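Weekly walkdown, two-arm dish cell – my notes against the checklist

Mar 7, 2023. Walked by me, Tove Hedegaard, with Unnur Damgaard on the stop button.

First off, the reason everybody is asking: yes, the left arm let go of a plate in August, and yes, it got put down as "operator error" on the old sheet. I never bought that. Subira Mushi went back through the log and found the grip force falling off over 40 cycles before the drop, so now we check it every week and I get to write long comments (sorry, Grethe!).

1. E-stop, both sides of the cell – OK. Unnur hit it mid-move and both arms held.

2. Mounting plate bolts – OK on the left. Right arm had one I could turn by hand, so I snugged it up and put a paint mark on it. Please look at that mark next week.

3. Cable hoses and zip ties – OK, but keep an eye on the left one. It runs up the outside of the arm to the wrist, and if a tie goes, that loop is going to catch something.

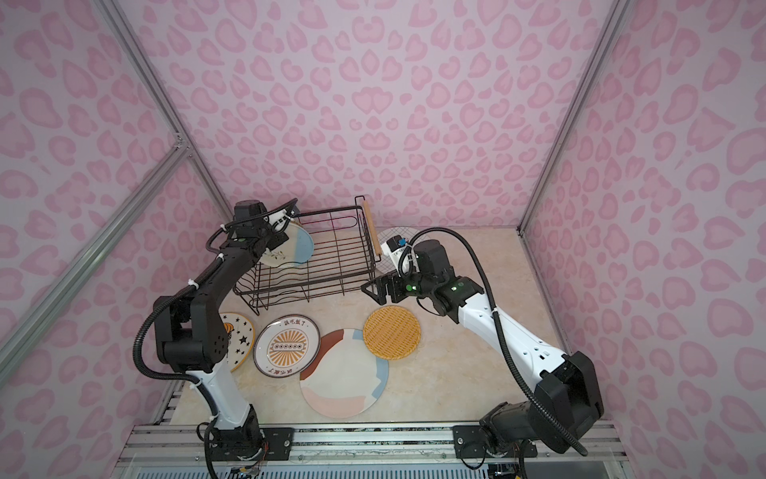 Skevenham Handling Lab | Robot Safety Group

4. Plate into rack, left arm – PASS WITH COMMENT. I like a plate going in at the left side with the right gripper staying over by the handle end. What I don't like is how close the two wrists can get if somebody bumps the speed up. Keep it at 10 percent until Sânziana signs off on the new limits.

5. Grip force, left – FAIL. It sagged again on 2 of the test picks. Same thing as August, if you ask me. Fingers are coming off tonight and I'll swap the pads.

6. Loose wires at the arm mounts – OPEN. Red, orange and yellow bundles down at the lower corners, under the base rail. I want those in a sleeve before the next long run.

7. Cycle counter – 2,918, written on the tag.

Left arm stays locked out until item 5 is cleared. Grethe Ingvarsson has the key.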